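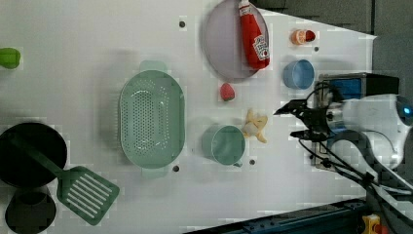

The second gripper, open, before the banana.

The Second Gripper
Saturday, October 4, 2025
By K. Ravaleo

Search stories Enter keyword Go

In April they gave me the Drultby gripper, and it broke 59 eggs. The eggs were plastic. It broke them all the same.

So now we had the Zuralix. It had two black fingers, with corners like folded paper. I fixed it on the white arm in the evening, when my colleague had already gone home, and I put the kitchen on the table: the colander, the cup, the frying pan with the green spatula across it, the ketchup on its plate. I always call it the kitchen. My mother asked me once on the telephone if I cook at work, and I told her yes.

The test was the same for both grippers. Pick up the thing, hold it, put it in the colander, open. The old gripper had made 371 tries, and of these 215 were good. I had the numbers on a yellow paper above my desk and I looked at them more than I wanted.

I began with the strawberry. The arm went down slowly, and the fingers closed, and the strawberry came up with them. I wrote a line in the notebook. Then the small jar, which rolled away once and was caught the second time. Then the banana.

With the Drultby, the banana had been the worst. It turned in the fingers like a fish. My colleague used to leave the room when I came to the banana, and he came back with two coffees and did not ask.

The arm stopped beside it with the fingers open. The little blue light was on. I had my hand on the stop button, from habit, and I noticed that I was speaking to it in my own language, very quietly, the way my father spoke to the horse before a bridge.

"Slowly," I said. "You have time."

It closed. The banana bent a little, and stayed.

I let it hang there longer than the test demands. Outside, the last tram to Krawczyk went by and the window shook, and the fingers did not move. Then I opened them above the colander, wrote the line, and set the banana back in its place for the next try.

© 2025 K. Ravaleo. All rights reserved. | Contact | Back to top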